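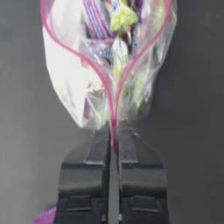

4.2 Handling rules for soft packaging

The rules in this section apply to every episode in which an arm closes on a bag, pouch or wrapped item. They were drafted by Abera and Veloso after the pilot and revised once, in October. Earlier rules had been written for rigid boxes and said little about film, which folds, slides and hides its own edges from the wrist view.

Contact. The operator picks a grasp point before the fingers begin to close and keeps to it for the whole attempt. On resealable bags the closure strip is an allowed grasp point, but the label must say so, as a grip on the strip behaves differently from a grip on plain film. We use three labels: strip, film and mixed. A grasp is mixed when both strip and film lie between the fingers. Annotators assign the label from the wrist view alone and mark it uncertain if folds hide the contact area. 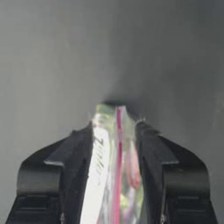 Figure 3. Wrist view of a transparent zipper bag held between the gripper fingers, with the pink-red closure strip running lengthwise.

Force and time. Closing force is set once per session and is not changed between episodes. An attempt ends after 180 seconds whether or not the task is complete. The operator may regrasp freely within that time – each regrasp is logged as a separate contact event, and the events stay together under one episode number.

Workspace. The surface is cleared before the session of everything that is not part of the task. Items that belong to the task may lie outside the bag, and they are left where they are until the episode ends. No one reaches into the workspace while either arm is powered. 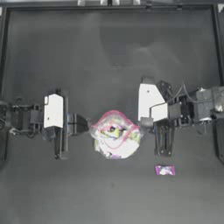
Two-arm episodes need one further rule. Both arms may approach the same bag, but the operator names a holding arm and a working arm at the start, and the roles are swapped only after both grippers have opened. Gebremichael proposed this after reviewing the pilot logs, where role changes in the middle of a grasp were the most common source of disagreement between annotators.

Exclusions. An episode is removed if the bag tears, if a view is lost for more than 10 seconds, or if the operator reports a slip in control. Failed grasps are kept. Of 495 episodes recorded under the revised rules, 9 were removed, all of them for lost views. The removed files remain in the Ditau archive with their logs and can be requested for checking.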